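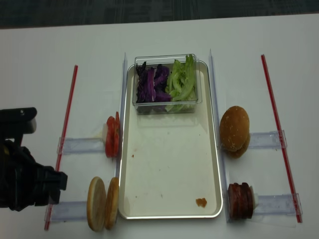 샌드위치 조립대에서 빵은 눕혀 두어야 하는가, 세워 두어야 하는가?
조립 직전의 대기 구간에서는 세워 두는 편이 낫다. 바닥에 닿는 면적이 줄어 밑면에 습기가 덜 차고, 옆에서 집을 수 있어 윗면이 눌리지 않는다. 단, 옆에 받쳐 줄 면이 있을 때에 한한다.

2020년 7월 22일
글 다낭 위비소노

이번 호 작업대 항목은 소형 조립대의 재료 배치를 다룬다. 대상은 한 사람이 한쪽에 서서 핫도그 빵, 햄버거 빵, 잎채소, 채 썬 양배추, 슬라이스 육류를 함께 쓰는 구성이다. Flerkano 매장의 점심 준비 기준을 토대로 했고, 7월 들어 바뀐 부분을 반영했다.

기준점은 중앙 트레이다. 테두리가 올라온 직사각형 트레이를 작업자 기준 세로로 놓고, 채소 용기는 트레이의 먼 쪽 끝에 올린다. 가까운 쪽은 조립면으로 비워 둔다. 용기를 가까운 쪽에 두면 손이 용기를 넘어 다녀야 하고, 흘린 양배추가 조립면에 섞인다. 먼 쪽에 두면 떨어진 조각도 대체로 트레이 안에 남는다.

채소 용기는 투명한 것을 쓴다. 잔량을 옆에서 확인할 수 있어 뚜껑을 여닫거나 용기를 기울일 일이 줄어든다. 적양배추와 상추를 한 용기에 담을 때는 좌우로 나누고 섞지 않는다. 적양배추는 색이 옮고, 상추는 눌리면 가장자리부터 변색된다. 상추는 찢어서 마지막에 담고 손바닥으로 누르지 않는다. 용기 위로 조금 올라오는 것은 허용하되, 그 상태로 뚜껑을 덮지 않는다.

핫도그 빵은 길이 방향의 모서리를 바닥에 대고 서로 붙여 세운다. 간격을 두면 하나를 꺼낼 때 옆의 것이 쓰러진다. 구울 때 이웃한 빵과 맞닿았던 면은 껍질이 얇고 색이 옅다. 이 면은 쉽게 찢어지므로 집는 힘을 줄인다. 윗면의 색 차이는 굽기 편차로 보고 선별 사유로 삼지 않는다.
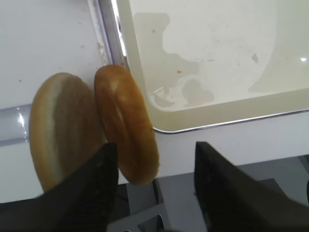 나란히 세워 둔 핫도그 빵 두 개와 흰 트레이.

햄버거 빵은 핫도그 빵과 구역을 나눈다. 참깨가 붙은 윗면은 다른 빵과 문지르지 않도록 따로 두며, 떨어진 참깨는 교대 시점에 한꺼번에 치운다. 구역 표시는 작업대 위의 가는 선으로 충분하다. 칸막이를 높이면 손목이 걸린다. 표시가 안쪽으로 밀려 들어오면 조립면이 좁아지므로 개점 전에 위치를 맞춘다.

살라미는 겹쳐 세우는 방식과 눕혀 쌓는 방식이 모두 쓰인다. 세우면 한 장씩 떼기 쉽지만 받침이 필요하고, 눕히면 안정적이지만 아래쪽 장이 서로 달라붙는다. Karam 지점은 세우는 방식, Druneo 지점은 눕히는 방식을 택했다. 어느 쪽이든 빵에 기대어 세우지 않는다. 지방이 껍질에 스며 얼룩이 남는다.

보충량은 조립대에 나와 있는 시간을 기준으로 정한다. 한 번에 올리는 빵은 8개를 상한으로 하고, 나머지는 덮개가 있는 보관함에 둔다. 지난 점검에서는 샌드위치 116개를 조립하는 동안 재료 위치를 바꾸지 않고 보충만 했다. 찌그러짐 때문에 뺀 빵은 5개였으며, 모두 눕혀 쌓은 줄의 아래쪽에서 나왔다.

트레이 바닥의 부스러기는 보충할 때마다 마른 솔로 모은다. 젖은 행주를 먼저 대면 빵가루가 풀어져 모서리에 달라붙는다. 물닦기는 용기를 모두 내린 뒤에 한다. 얼룩이 남으면 세제를 묻혀 잠시 두었다가 닦고, 금속 수세미는 쓰지 않는다. 둥근 안쪽 모서리는 천을 손가락에 감아 한 방향으로 훑는다. 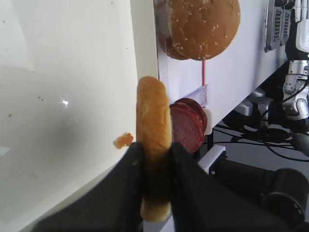 엘리 스루르는 빵을 세워 두는 기준에는 동의하지만 상한을 일률적으로 정하는 데는 반대한다는 의견을 보내왔다. 껍질이 단단한 빵은 더 오래 두어도 모양이 유지되고, 부드러운 우유빵은 그보다 적은 수량에서도 옆면이 눌린다는 것이다. 그는 “개수보다 맨 끝에 놓인 빵의 기울기를 먼저 보아야 한다”며, 끝의 빵이 기울기 시작하면 수량과 무관하게 줄을 다시 세울 것을 제안했다.

이 의견은 Tralomix 배치표의 다음 개정본에 비고로 넣는다. 상한 수치는 당분간 유지한다. 빵 종류별 기준을 따로 두려면 점검 기록이 더 필요하므로, 각 지점은 제외한 빵의 종류와 놓여 있던 위치를 함께 적어 보내기 바란다. 기록 양식은 종전과 같다.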